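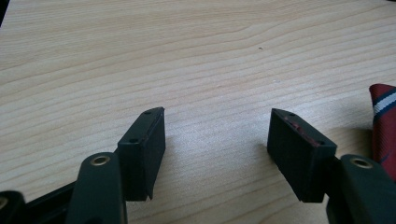
Fold the narrow end over the wide one, tuck, smooth, turn, lay flat. Anyone who has worked a season at Clernetti can do it while talking about something else entirely, and most of them do. The packing room at the back of the old building has always been the noisiest part of the firm, noisier than the cutting floor and far noisier than the sewing benches, where people have to concentrate. Packers talk. They talk about their children's teeth and the price of a boiler and whether the canteen has changed its tea, and meanwhile the ties go past them, folded and banded, at a pace that makes a visitor feel slow.

I went there in March 2025, a good while after the firm had begun teaching machines to do some of the folding, and I had expected a quieter room. It was just as loud. A woman who has packed neckwear for most of her working life was telling the whole table about a disastrous christening, and she had a gripper in her right hand the entire time, opening and closing it on a tie as she talked, the way another person might wave a fork.

The grippers are the part of all this that people at Clernetti have opinions about. The robots themselves stand in a separate bay behind a yellow line, and apart from the two technicians hardly anyone goes near them from one week to the next. But the hand-held grippers live in the packing room, among the mugs, and everyone on the packing team spends part of the shift with one. It has two black fingers that come together when you squeeze, a set of dark linkages behind them, and a camera looking down over the lot. You do your folding with it in place of your own fingers, the camera keeps a record of what the tool did, and those recordings are what the arms in the bay are taught from.

"Sugar tongs," the christening woman said, when I asked her how it had felt at first. "Like eating your dinner with sugar tongs. And I'm good with my hands, I've always been good with my hands, so you can imagine the temper I was in."

She wasn't alone in that. The firm makes ties for schools, clubs, choirs and the odd regiment, and a school tie is a more awkward thing than it looks. It's slippery on one side and not quite so slippery on the other, the lining has its own views about where it would like to bend, and the stripes have to meet properly at the fold or the customer sends a cross email. People who had been doing it by touch for years found that touch was exactly what they'd been relieved of. With a gripper you can't feel the lining. You have to look. One man told me he had never properly looked at a tie before last August, when the scheme started, and that he went home with a headache every evening for a fortnight.

The idea came from a small engineering company called Nedent, which had done some work for Clernetti on the steam presses and got talking, as engineers will, about what else might be done. The first plan was a much grander one. There was to be a fixed machine with a long feed and folding plates, and there was a drawing of it on the wall of the manager's office for the best part of a year. It would have folded one width of tie extremely well. Clernetti makes a great many widths, and junior lengths, and clip-ons, and a velvet bow for a choir that nobody is allowed to crease, and after a lot of measuring the drawing came down again and was used, I'm told, to line a shelf.

What replaced it was the present arrangement, which asks much less of the machinery and rather more of the people. The packers show the arms how it's done. When a new design arrives, someone folds it with the gripper, over and over, in good light and poor, with the tie lying straight and with the tie lying any old how. By the time I visited they had recorded 1,912 good folds of the standard school width, a figure that somebody had written in marker on a piece of card and propped on the windowsill. Bad folds are kept as well, in a separate lot, and there's a certain amount of pride taken in a really bad one.

Each person does 40 minutes of recording and then changes over to ordinary work. That was argued for. The early sessions ran to 60 minutes, and by the end of them people's wrists ached and the folds went sloppy, so they went to the manager with a list of what they wanted. They got the shorter sessions, higher stools, and a proper wooden table to work on in place of the steel bench, which was cold and dazzled everyone. They also got an extra sum on the hourly rate for time spent with the gripper. The manager, to his credit, didn't pretend to me that this last one had been his idea. He said he'd thought of recording as a bit of a rest from packing, and had then been invited to try it for a morning.

There is a good deal of housekeeping that goes with it. The fingers on the grippers wear and get scuffed along the edges, and each packer has a favourite and will swear that the others pull to one side. The screws need checking. A cupboard by the door holds spare parts from Nedent in old biscuit tins, and the person who looks after the cupboard used to be the person who looked after the ribbon, and brings to it the same severity. You sign for a finger. You sign it back in.

I asked everybody the question you'd expect me to ask, and I'd better set down the answers as fairly as I can, as they didn't all agree. There were 23 people in the packing room when the scheme began and there are 23 now, which the firm promised in writing for the first two years. What comes after those two years is talked about a lot at the tea urn. The younger packers on the whole are cheerful about it. One of them has been going across to the bay in the afternoons to learn how to restart the arms when they stick, and would like to be a technician, and will probably make a very good one. Some of the older ones think they are teaching their own replacements to fold and don't see why they should be expected to look pleased. "It's a nice table and it's a nice bit of extra money," one said to me, folding by hand as she spoke, "and I still don't like it much." I don't think she was being difficult. She has seen two other firms in the town close, and in both of them there was first a spell of new equipment.

What has changed already, and you notice it after an hour or two, is the kind of work that's left for hands. The arms in the bay take the long plain runs, the hundreds of identical ties for the big school outfitters, and they do it slowly but they don't stop for lunch. The packing room has kept the short orders, the odd shapes, anything with embroidery on it, and all the mending and checking. Most people told me they prefer this, though with a reservation I hadn't thought of. The long runs were dull, yes, but it was during the long runs that you could talk. With a fiddly order you have to stop in the middle of your story and count the little crests. A few of the packers have asked to keep one plain run a week for themselves, and the manager, after looking puzzled for a while, said yes.

The checking has turned into something of a craft in its own right. Ties come through from the bay in shallow trays, and a person goes over each one with a thumb, very lightly, along the fold. The arms will sometimes make a fold that looks perfect and has a small twist shut up inside it, which will show as soon as somebody's mother takes it out of the packet. You can't see the twist. You can feel it straight away. When one turns up, the tie goes back to the recording table, and whoever is on that session works through that particular muddle with the gripper until it comes right, and next time, with luck, the arm does a bit better.

Customers have mostly noticed nothing. Shahbazi, the outfitters, who have bought from Clernetti for longer than anyone in the office can remember, asked for a sample of each kind laid side by side before they would agree to machine-folded stock, and then couldn't say which was which. Pletura, a newer customer that sells only online, was keener and wanted to put the robots on its website. The packers objected, quite strongly, that if there was going to be a film then they ought to be in it. So there was a film, with everyone in it, and the christening woman has the longest part.

Before I left they let me have a go. I was given a stool, a gripper signed out of the cupboard in my name, and a tie with a simple stripe, and I was told to take my time. I squeezed too early and caught only the tip. I squeezed again and picked up the tie and a fold of my own cuff. Advice began to arrive from all along the table, some of it contradictory and all of it kindly meant: come in lower, let it drop, don't chase it, breathe out. After a while I managed a fold that stayed folded, more or less, with the stripes a finger's width apart. It was put in with the bad ones, where I was assured it would be very useful, and somebody went to fill the kettle.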